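Chapter 9

The Arm That Kept Wiping: Contact, Force, and Silent Faults

What you should be able to do after this chapter

Explain the difference between a position error and a force error, and say which one is more likely to break your table.
Read a fault log and notice what is missing from it.
Sketch a contact monitor for a wiping task and choose sensible limits for it.
Argue with a colleague about whether a robot that finishes its program has finished its job.

9.1 An expensive way to clean a whiteboard

Most robot accidents in textbooks involve a fence, a forklift and someone who was told not to go in there. They are worth studying, and Chapter 6 did its best to ruin your lunch with them. The trouble is that they leave students believing that failure is loud. You come away expecting sparks. Then you take a job, and the first failure you meet makes a noise like a cat sleeping on a radiator, and you walk past it for most of a morning.

The failure in this chapter was that kind. It happened in July at the Iturholm test center, in a long-running trial of household chores called Hundance. No one was hurt. Nothing caught fire. An arm with a five-figure price tag was told to wipe a whiteboard, and it did so, and it went on doing so after the part of the eraser that does the wiping had parted company with the part that the fingers were holding.

The arm completed 878 strokes in that condition. Every one of them was logged as a success.

We will spend the whole chapter on this, so it is worth being clear about why. Wiping looks like the easiest job you could give a robot. There is one flat surface, one soft tool, and a motion that a toddler can manage with jam. It is also a job in which the robot must touch the world and keep touching it, and that is where a great deal of tidy control theory goes to have a lie-down.

9.2 What was supposed to happen

The task came in three stages. The hand picked up the eraser, lowered it until the sensor in the wrist felt the board, and then moved it back and forth in overlapping rows. At the end it lifted clear and put the eraser down. The planner, a package called Sillska, worked out the rows from the corners of the board. The hand controller, supplied by Zwane, looked after the grip.

Notice that two pieces of software shared one hand. Each had been tested with care by people who knew what they were doing. Each kept its own idea of where the bottom of the eraser was. You may already feel a draft.

The planner got its idea from a setup file, where somebody had measured the eraser once and typed in its height. The hand controller got its idea from the finger joints: if the fingers closed to the expected width, then they were holding an eraser, and an eraser is as tall as an eraser is. Neither of them asked the board.
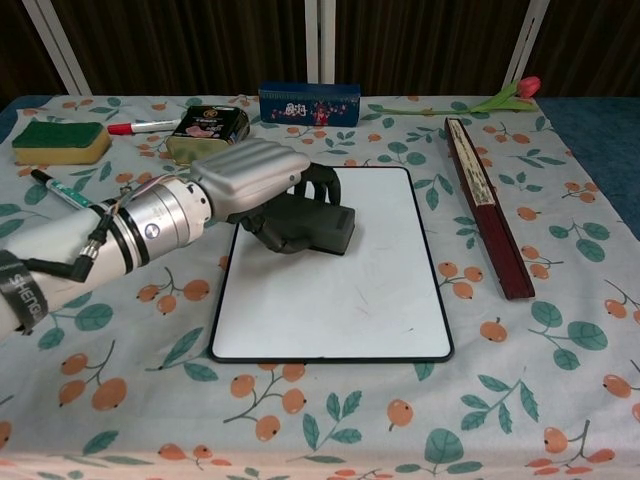 Human beings do this job with almost no information about height. You lower your hand until the board stops you, press about as hard as seems polite, and adjust when the thing squeaks. If the felt fell off in mid-stroke you would know at once, from the sound and the feel and the sudden lack of progress. You would then look at the eraser with an expression of betrayal. The robot has to be given each of these steps separately, and the expression is usually left out of the budget.

9.3 What happened

The felt came loose along one edge, a little at a time. Glue does that. In the early strokes the loose edge folded under the block and made the eraser slightly taller, so the wrist sensor reported more force than it had before. The planner had a rule for more force, and the rule was to back off. It raised the path a hair and carried on, pleased with itself.

Later the felt slid out altogether and stayed behind on the board. Now the eraser was shorter. The sensor reported less force, and the planner had a rule for that as well. It lowered the path until the numbers looked right again. They did look right. Hard plastic pressed on a whiteboard at the correct force gives the same reading as felt pressed on a whiteboard at the correct force, and the force was the only thing anyone had asked about.

The arm then polished a set of neat, overlapping rows into the surface. The rows were very even. The report praises their spacing, in a paragraph that was surely hard to write.

Because the arm worked from a fixed limit on force, and the force never went over the limit, the safety stop had no reason to act. Because the fingers had not slipped, the grip check passed. Because the path was completed, the job counter went up. The shift log for that run holds 3,475 lines, and the word "warning" appears in none of them.

It ended when a technician came to change the board and found that she could feel the rows with her thumbnail.

9.4 Reading the log

A log is a list of the questions somebody thought to ask. Beginners read one looking for the bad answer. In this case every answer was good, so that approach gets you a clean bill of health and a ruined board.

Try reading it the other way. Here is a shortened extract.

stroke start, contact yes, force in range
path height adjusted, up
stroke end, grip held
stroke start, contact yes, force in range
path height adjusted, up
stroke end, grip held
stroke start, contact yes, force in range
path height adjusted, down
stroke end, grip held

The adjustments were recorded and thrown away. Any single one of them is harmless; boards are not perfectly flat, and a planner that never adjusted would be a worry in itself. Added together they say that the tool had grown, and then that it had shrunk by more than it grew. Tools that change size are trying to tell you something. The software had the numbers in hand and no place to put the sum.

The sideways force was there too, in a separate file that was kept for the benefit of the motor people. Felt drags on a board in one way and bare plastic drags in another. The change shows up as a clear step in the plot, and you can find it in about the time it takes to open the file. The file was opened after the accident.

9.5 Was it a safety matter?

Students tend to split on this. One group says no: a scratched board is a cheap lesson and the robot stayed within its limits. The other group says that the limits were the problem. An arm that can swap the tool it thinks it has for a different one, and go on pressing, should not be given a kitchen knife or a bathroom that somebody's grandmother is standing in.

The authors of this book are with the second group, though we admit the first group gets home earlier. The whiteboard was the harmless version. The same planner was due to move on to wiping dishes and then to washing a person's forearm, with the same setup file format and the same touching faith in glue. What failed at Iturholm was the link between "the force is correct" and "the contact is the one I meant." That link has no opinion about what is underneath.

It is tempting to blame the eraser, and the first draft of the report had a good try at it. A better brand was recommended. Buy one by all means. But any worn part will fail sooner or later, and a system whose safety case depends on stationery needs another look.

9.6 Where this chapter goes next

Section 9.7 sets out the contact model we will use, with as little algebra as we can get away with. Section 9.8 builds a monitor that keeps a running total of height adjustments and stops the arm when the total leaves a set band. You will find that picking the band is a miserable business. Make it narrow and the arm halts for every bump in the board; make it wide and you are back to polishing. Section 9.9 adds the sideways force and shows how two weak signals can be combined into one that is worth waking somebody up for.

The last part of the chapter deals with what the arm should do once it has stopped. Freezing in place sounds safe until you recall that it is still pressing. Lifting away sounds safe until you think about what is above it. Opening the hand is popular with people who have never stood below one.

Before you go on

Pick a chore you did today that involved rubbing one thing against another. Write down every way you knew that it was going well. Then cross out each one that would have needed eyes, ears or skin, and design a stop rule from whatever is left on the page. Keep the sheet, including the crossed-out parts. You will need it for the first problem in Section 9.8.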